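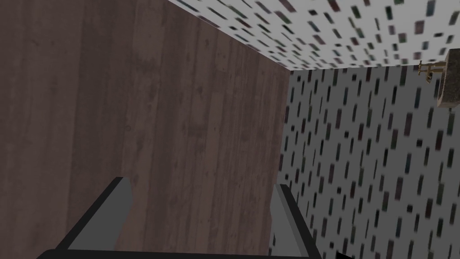 Re: Gasholm wash-up arms, shift changes

On Friday the Quispe shift lead wrote:
> Does anyone know what happens to the evening crew once the
> arms go live? We heard 2 people per site instead of four.

Trarkow told us the same number in May. At Nondine we kept everyone, but the work changed. The arm does the wiping and putting away, and one person per shift watches it and clears stops. A stop is usually 60 seconds at the panel — longer if the gripper has to be reset by hand.

What people dislike is the waiting. You can't start another job and you can't sit down either. We asked for a $300 monthly allowance for panel duty and got it. Ask for that in writing before you sign off on the new rota.

Nondine site, evenings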